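The Second Plate

Aarti Malhotra came to Jallmont in January with two suitcases and a job at the Bisht flour mill. The job was in the office. She wrote letters to bakeries who did not pay in time, and she was good at it, because she had learned to be polite in three languages.

She rented a room above a shop that sold buttons. The stairs had 31 steps and the light worked only until the middle. In the evening she cooked rice and lentils on a small stove, and she ate beside the window, and after that she called her mother.

"Who do you eat with?" her mother asked, every time.

"With the street," said Aarti.

Her mother did not like this answer. In their house in the hills there was always one plate more than people. When her grandfather was alive he put it on the table himself, before anybody could sit. He said the road was long and a person could come. Sometimes a person came. One winter it was a man who sold blankets, and he stayed six days because of the snow, and he taught Aarti to whistle. But most evenings the plate went back to the shelf clean, and her grandmother washed it anyway.

In the second week the heating in the building stopped. Aarti put on her coat and sat near the stove. She heard somebody walking on the stairs, up until the dark part, and then down again. After some minutes the steps came up one more time and stopped in the same place.

She opened the door. "Are you looking for somebody?"

"For number seven," said an old woman's voice. "My sister lived there. I know she does not live there now. I only wanted to see if the door is still green."

"It is brown," said Aarti. "I am sorry."

The woman was silent. Then she laughed a little, and she said that brown was also fine, and that she would go home now, the bus to Nakeo was at eight.

Aarti looked at the clock. It was not yet seven. She thought about the bus stop, which had no roof, and about the blanket seller with snow in his beard.

"Please wait," she said. "I will bring a lamp."

She had bought only one plate when she moved in. But her mother had packed another between the sweaters, without telling her, and it was still in the suitcase. She took it out and wiped it with her sleeve.

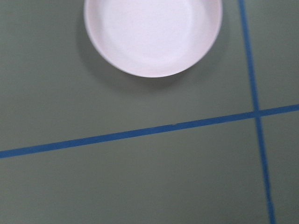

The plate, before the rice.

They ate slowly. The old woman told about her sister, who was afraid of geese and who once sold the same bicycle to two brothers. She asked if there was more lentils, and there was. At half past seven she put on her gloves and Aarti walked in front of her with the lamp, down to the street.

Later the telephone rang.

"Who did you eat with?" asked her mother.

Aarti turned off the stove and sat down on the bed. "Wait," she said, "I must start with the door."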